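Grudar refurbished workstation tower: fine, mostly

I should say up front that I don't trust refurbished computers. I bought this one because my old desktop gave up in March, and because Obadia Gachanja, who shares my office and my distrust, had already spent 644 dollars on the same model from Grudar and hadn't complained yet. Mine has been under the desk for six months. I have some complaints.

The listing made a lot of claims. "Professionally cleaned", "enterprise grade", "tool-free service". I have heard "tool-free" before and ended up on the floor looking for a screwdriver, so the first thing I did was take the side off.

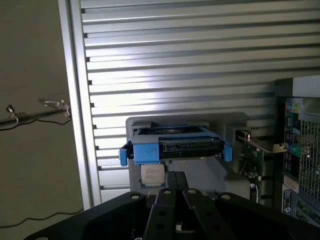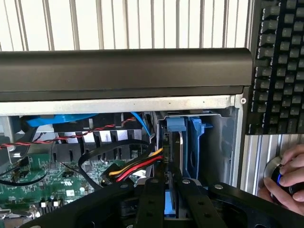 Drive access is what I bought the thing for, and it's where Grudar mostly gets away with its sales talk. I keep scanned negatives, a lot of them, and I swap disks more than a normal person should. On my old case a swap meant four screws and a skinned knuckle. The blue plastic caddy has a tab at each end, you squeeze, and the disk slides out with it. No tools, as promised. What bothers me is how thin the plastic feels – I've done this maybe a dozen times and I already squeeze more gently than I did at the start. Diane Cormier, who runs the repair counter at Plosar, says the caddies hold up well if you don't yank them. She also sells replacements for 9 dollars each, so make of that what you like.

The cabling I like less. The power bundle with the yellow, red and black wires runs diagonally across the inside, and the black SATA cable makes a big loop over the shroud when it could have been routed along the edge. It does no harm that I can measure. It does get in the way of my hand every time, and "professionally" is a strong word for it.

Noise is acceptable. Under load the fans make a low hum that I can hear with the door shut, and the listing's "whisper quiet" was written by somebody who whispers loudly. The case is also heavy. There's a handle, and you will want it, but carry the tower up one flight of stairs and you'll stop admiring the metalwork.

The warranty is 4,000 hours of use, an odd way to count, and I still haven't had a clear answer on how they'd check. I wrote twice. The second reply was the first reply again.

Would I buy it over the Michalski? For swapping drives, yes. If you never plan to open the side, save your money and get something smaller. I'm keeping mine, and I've ordered two spare caddies from Diane.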